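Tagebuch, Oktober, kurz nach elf am Abend

Wieder nicht beim Fasten gelandet.

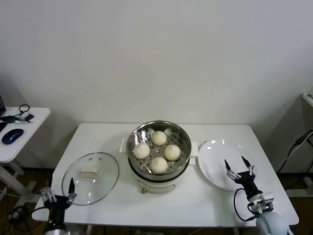
Vier Stück im Dampfgarer, Abendessen.

Seit dem Sommer reden im Büro alle von dieser App, Vudau heißt sie, und seit einer Woche habe ich sie auch. Man trägt ein, was man isst, wann man isst und wie man sich danach fühlt, und dafür bekommt man eine Zahl. Meine war heute 641. Ich habe eine Viertelstunde lang gesucht, was die Zahl bedeutet und ob sie nach oben oder nach unten gehen soll. In der Hilfe steht, sie sei »persönlich«. Das ist meine Körpergröße auch, aber da weiß ich wenigstens die Einheit.

Die Hefeteigtaschen hat das Ding mit einem orangen Dreieck versehen. Orange heißt »achtsam genießen«. Gestern, beim Müsliriegel, war es grün, und der Riegel bestand laut Packung zu einem guten Teil aus Sirup. Ich habe den Verdacht, dass Grün alles bekommt, was einen Strichcode hat und in der Datenbank steht, und Orange alles, was man selber eintippen muss. Beweisen kann ich es nicht. Morgen trage ich zum Test einen gekochten Apfel ein, von Hand, und schaue, was passiert.

Das Buch dazu habe ich übrigens auch angefangen, »Der Rhythmus von Fimska«. Angeblich haben die Leute in diesem Ort seit Generationen nur zwischen Mittag und sechs gegessen und sind alle steinalt geworden. Auf Seite 27 kommt dann der Satz, dass genaue Geburtsdaten aus dieser Zeit leider selten überliefert sind. Da musste ich das Buch kurz weglegen. Wenn man nicht weiß, wann jemand geboren ist, wird er natürlich so alt, wie es der Verlag braucht. Zwei Kapitel weiter verkauft der Autor einen Kräutertee.

Ich will nicht ungerecht sein. Dass ich abends zu viel und zu spät esse, stimmt ja, und dafür brauche ich keine Studie. Ich schlafe schlecht, wenn ich um zehn noch am Herd stehe, das war schon in der alten Wohnung so. Aber ich schlafe auch schlecht, wenn ich um sechs zuletzt gegessen habe und um elf im Bett liege und an Käsebrot denke. Im Buch heißt das »Übergangsphase«. Wie lange die dauert, steht nirgends. Praktisch für das Buch: Wer sich schlecht fühlt, ist noch im Übergang, und wer sich gut fühlt, ist der Beweis.

Mittags war in der Kantine der Vortrag von Vasiliauskas, der Firma, die uns jetzt die »Gesundheitswochen« macht. Eine freundliche Dame mit Mikrofon am Ohr. 3.000 Teilnehmer hätten in ihrem Programm mehr Energie gefunden. Ich habe gefragt, wie viele angefangen haben. Sie sagte, das sei eine sehr gute Frage, und nahm die nächste. Hinterher gab es für alle ein Armband aus Gummi. Ich habe meines in die Jackentasche gesteckt, zu dem vom letzten Jahr. Damals ging es um den Rücken, und wir sollten alle auf Bällen sitzen. Die Bälle liegen jetzt im Kopierraum.

Was mich ärgert, ist vor allem, dass ich trotzdem mitmache. Ich habe heute 5 Mal auf die Uhr gesehen, ob ich schon essen »darf«. Mit Mitte vierzig! Früher hatte ich einfach Hunger oder keinen. Um vier habe ich sogar den Kaffee ohne Milch getrunken, weil Milch das Fenster »öffnet«, und er hat scheußlich geschmeckt, und ich habe mich danach auch noch ein bisschen überlegen gefühlt. Das ist wahrscheinlich das eigentliche Produkt.

Die Probezeit bei der App läuft noch bis Ende des Monats, dann wird abgebucht. Kündigen geht angeblich mit einem Klick, den Klick habe ich noch nicht gefunden. Morgen im Menü unter »Reise« nachsehen, da habe ich noch nicht geschaut.

Außerdem: Heizkörper im Flur entlüften. Bei Geta anrufen wegen der falschen Rechnung, diesmal vormittags, nachmittags geht dort keiner ans Telefon. Sojasauce ist fast leer.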